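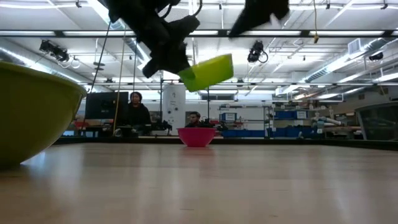
Sound piece in the old laundry at Etholm opens with the lights off

10 Feb 2018

Gregor Geddes

Karkby - The second-year installation students have taken over the old laundry behind Etholm, and as of last night you can walk into it. Walk is generous. Shuffle, mostly.

The piece is called Lim. It is a floor, more or less. Eun-ji Kwak and Si-woo Nam have laid 37 loose planks across the width of the laundry, each one resting on two strips of felt, and under each plank there is something that makes a noise when weight goes on. Bedsprings. Zither strings. A squeeze horn off a kid's bike. One plank does nothing at all and people kept going back to check.

You go in with your shoes off, two at a time, and it is dim. Not pitch black like the corridor piece in October, which had people holding on to the walls. Dim enough that you stop trusting where the edges are.

Kwak started it as a drawing exercise. The brief from course tutor Svyatoslav Skoryk was to make a map of a room that somebody else could use without seeing it, and most of the group did string or tape. She did sound, badly she says, with three planks and a broken accordion, and Nam asked if he could wire up the rest.

"I wanted people to know where they were," Kwak said at the door. "Then we tested it and they got lost quicker. So we kept that."

The wiring is simple. Contact mics under 20 of the planks, all running back to a mixer in the drying cupboard, out through four speakers hung at ear height. The sound doesn't come from where you step. You put your foot down by the window and the creak arrives behind your left shoulder, a bit late. Nam has set the delay differently for each speaker and wouldn't say how long. The other planks are acoustic only, so half the time your own feet tell you the truth and half the time they don't.

I went round twice. First time with a stranger who laughed the whole way, and the laughing got picked up too and came back as a sort of low bark. Second time alone, after closing, and that was a different thing altogether. Slower. I could hear rain on the skylight and took it for part of the work until Nam told me otherwise.

What works: the middle stretch, where the planks are shortest and you can't take a step without setting off two. You end up playing it whether you want to or not. A couple ahead of me in the queue had worked out a rhythm by the far wall and were told, nicely, to move along.

What works less: the end. You come out past the mixer cupboard and the door leaks light from the corridor, so the last few steps are just walking on planks. Kwak knows. A curtain is on order, should be up by the middle of next week. The speaker nearest the entrance also buzzed for the first hour, a loose plug, fixed now.

Money was tight. The whole build cost 3550 kroner, most of that on the mics, with the planks coming free from Rovitz, the flooring yard down by the harbor. Offcuts, ash and some pine. The yard also lent a van. Kyung-tae Cheon, who is in the year above and did last year's sound tunnel, spent two evenings soldering and gets a thank you on the wall sheet.

Skoryk has put it forward for the spring show but says the room is the problem. Lim was cut to fit the laundry and the gallery in Karkby is twice as wide with a concrete floor.

"It would sit there like a raft," he said. "Maybe thats fine. Maybe it should be a raft."

Kwak is less keen. She'd sooner leave it where it is and let people come out to Etholm, even with the bus being what it is. Nam wants to rebuild from scratch with longer planks and no speakers. They hadn't settled it when I left and were still going at it over the mixer, with one of the mics live, so the people inside got to hear most of the argument.

Opening night drew 27 people, and with two going in at a time that meant a long wait in a cold corridor. Bring a coat. Bring thick socks as well, the planks were sanded but not by a proffesional and I have a splinter to show for it.

A quieter session is planned for anyone who doesn't like the dark, with the overhead lamps on low and the delay switched off. I asked to hear a minute of it that way. It sounds like a floor with junk under it, and you start looking down to see what is making which noise, and I liked that nearly as much.

Wheelchair users can get in by the yard door. The planks take the weight - Nam tested with a loaded trolley - and the wheels make a long rolling sound the rest of us can't get. Ask at the desk and they will hold the queue so you have the room to yourself.

Lim, the old laundry, Etholm. Open afternoons, 1 to 5, until the end of the month. Free. No booking, last pair in at 4:40. Shoes go on the rack by the door, phones off please, the mics pick them up.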